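Skendodstead Village Forum > Getting About > The 17 bus and the new timetable

safta_filip
Right, has anyone else tried to make sense of the new 17 timetable? I went down for the one that used to go at ten past and there's a bit of paper taped inside the shelter saying it now goes at twenty-five past, except on school days, when it goes at ten past but doesn't stop at Surdu Lane. I read it three times. A lady with a shopping trolley read it too and we both ended up walking into town, which was lovely company but not what I'd paid for my pass for!

I've rung Zutel twice. First time I was told it was a trial until the end of February, second time I was told it was permanent. So which is it?

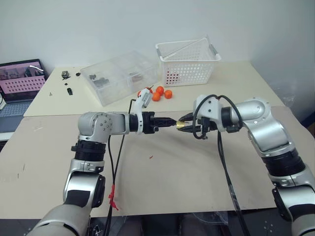
Post last edited by safta_filip, 13th February

Edited to add: I've now got the printed leaflet from the library and it doesn't match the shelter one. The leaflet has the 17 going round by Fandel Road in both directions. The shelter has it going round Fandel Road only on the way out. If you live at the top end like me that's the difference between a two-minute walk and a slog up the hill with your bags.

4 replies so far | Share (6)

marrowfat
It's the leaflet that's right. I catch it most mornings and it came back by Fandel Road every time last week. The driver (the one with the beard, very nice chap) said the shelter notices were put up before the route was settled and they'd be swapped. That was a fortnight ago, mind.

I'll be unpopular here but I think the new route's better. The old one sat at the station for ages doing nothing. I'm getting to work with time for a cup of tea now.

uldis_sakalauskas
Better for you, marrowfat, because you live on Fandel Road. Those of us on Surdu Lane have gone from a bus outside the door to a bus at the bottom of the lane, and only if it isn't a school day. My mother-in-law is 84 and she won't do that walk in the wet. She's stopped going to her lunch club. I don't call that better.

Also it's late. I've waited at the bottom of the lane four times and it's been late for all of them, once by so much that the next one was right behind it.

marrowfat
Fair enough about Surdu Lane, I did say it was better for me. But it was late before as well! I've got a whole winter of being cold at that stop to prove it. And the old route had hardly anybody on it after the station, you'd see two or three people at most.

safta_filip
There were more than that on market days, I was one of them, standing up.

Can I ask about connections? What used to work was the 17 into the station and straight onto the 60 for the hospital. Now the 17 gets in just as the 60 is pulling out.
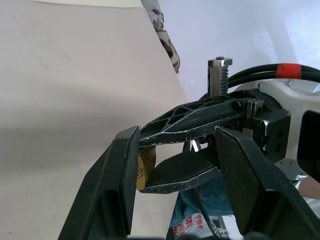
My idea of a timetable is that the two buses ought to meet. I don't need them to wait for each other all afternoon, five minutes would do it. It wants to be like those two black fingers up there in the foreground, leaning in towards each other from either side, only in our case one of them has gone off to the hospital without me. I had an appointment at half past two last week and I ended up sharing a taxi with a man who was going to have his ears done. It cost me more than a week of buses.

pegbag
Safta, you can still do it if you get off a stop early, at the chemist, and cut through by the bank. The 60 comes round the one-way bit and stops on the other side. You've got to be quick and it's no good with a stick or a pushchair, but I've managed it every time bar one.

uldis_sakalauskas
And there you have it. Get off early and run. Is that what we're meant to tell people going to the hospital?

pegbag
I'm only saying what I do, Uldis! I'm not in charge of the buses.

uldis_sakalauskas
No, sorry, that came out sharper than I meant. I'm cross with Zutel, not you.

There's a petition on the counter in the paper shop. It had some 200 names on it when I signed. It only asks for two things, the Surdu Lane stop back on school days and the 17 shifted a bit earlier so it meets the 60. I think even marrowfat could sign that.

marrowfat
I'll sign for the Surdu Lane stop, happily. Not for moving it earlier, I'd miss it. Could they not move the 60 later instead? Nobody on the 60 seems to be in a hurry.

safta_filip
My sister's on the 60 and she's always in a hurry. But yes, either would do me. I'll go and sign tomorrow if I can get down there, I need stamps anyway. Does anyone know if the paper shop still shuts for lunch?

pegbag
It does, one till two. And take your own pen, the one on the string has run out.

Viewed 614 times | Share (6) | Report this thread

Back to top | Contact the moderators | © Skendodstead Village Forum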